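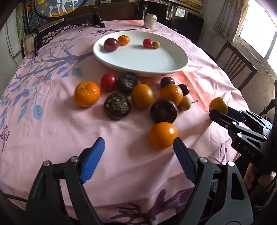 Attachment 1 - oval plate, mostly empty, with the fruit on the cloth in front of it

Ticket 2217
Opened: 14 April 2020
Product: Piltis oval serving plate, white
Category: Use and care
Status: Open, waiting on customer

Hi Vurkura team! I love this plate, let me say that up front so this doesn't read like a complaint (it's maybe a quarter complaint). I bought it to hold the fruit on our round table, and I cannot get a full load of fruit to stay where I put it. The middle is so smooth that anything round goes for a little trip. I set a mandarin down at one end, turn to get the next one, and it has wandered over to visit the tomatoes.

My mix is all over the place size-wise, which I'm guessing is part of it. Mandarins, plums, cherry tomatoes, a few grapes, those little tan longan-type ones. The big ones push the little ones and the little ones go under the big ones. Apples were fine, for the record. I had apples on it for most of a week and they never moved.

Things I already tried before writing in:

Washed the plate in hot water with plain dish soap and dried it with a towel. I thought there might be some kind of film on it from the box. No change.

Turned it end for end. I wanted to know if it was the plate or the table. The fruit still drifted to the same side of the room, so okay, that's a clue, and I should have stopped there and thought about it. I did not stop there.

Put a paper napkin under the fruit. This worked great and looked terrible. It also stuck to a plum.

Took the cloth off and set the plate on the bare table. Better! Then I put the cloth back on and it was bad again. The cloth is the 60 inch Bae one, pink, with the big branch and the leaves and the butterfly, and I am not giving it up. If the answer is "lose the tablecloth" please find me a different answer.

Then I tried loading order. Small stuff first and big stuff on top was a disaster. Big stuff first with the small stuff tucked in after was a lot better, and I got almost everything on that way. There's a second attachment with the plate loaded up, a plum at one end and a mandarin at the other and a mandarin and a plum on the cloth out front.

So my questions. Is the plate supposed to have a non-slip anything on the bottom? Mine doesn't. Is there an insert or a liner that fits the oval? And does the plate itself sit flat, or is there some give in it? I pressed on the rim all the way around with one finger and I think I felt it rock, but by then I'd been at it so long I didn't trust my finger.
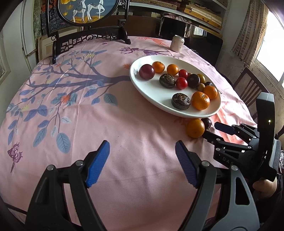

Vurkura replied that the Piltis oval has a plain glazed foot with no pads, so nothing is missing from the box, and that a plate this shape shows every tilt in a table. Could I check for a fold or a hem under the foot first, then put a level on the bare table, then on the cloth, and write back with what I got? They also said no liner is made for the oval and that a round one would ride up at the sides.

Okay, back with results. I don't own a level so I used the one on my phone, which I know, I know. Bare table: a hair low on the window side. With the cloth on: the same, plus a ridge right where the plate goes. I'd ironed the Bae cloth folded and there was a crease running straight across the table that I had stopped seeing. One end of the plate was sitting on it. So that's my rocking, and my finger was right all along.

What I did about it:

Ironed the cloth flat, wrong side up, on low. Took me longer than I'd like to say.

Stuck a Pokeck felt pad under the table leg on the low side. One was too thin so I doubled it.

Reloaded the plate, big ones first, starting at the two ends and working in, with the tomatoes and the small plums in last as wedges. The grapes I gave up on. They live in a cup now.

Waited 5 minutes and bumped the table with my hip, on purpose, which I feel is a fair test in this house. One cherry tomato rolled as far as the rim and stayed there. Everything else held. I've left it loaded overnight too and it was all still in place at breakfast, apart from a mandarin that I'm pretty sure somebody ate.

Still a little slippery in the center if there are only a few pieces on it, so I'd love it if you passed along that a slightly rougher finish there would be nice. And maybe put the crease thing on the help page? I looked for 6 different ways of saying "plate rocks" before I opened this and got a bunch of stuff on dishwashers.

One more question and then you can close it. Is the felt pad going to flatten out by May and put me right back where I started, or should I get something harder for under that leg?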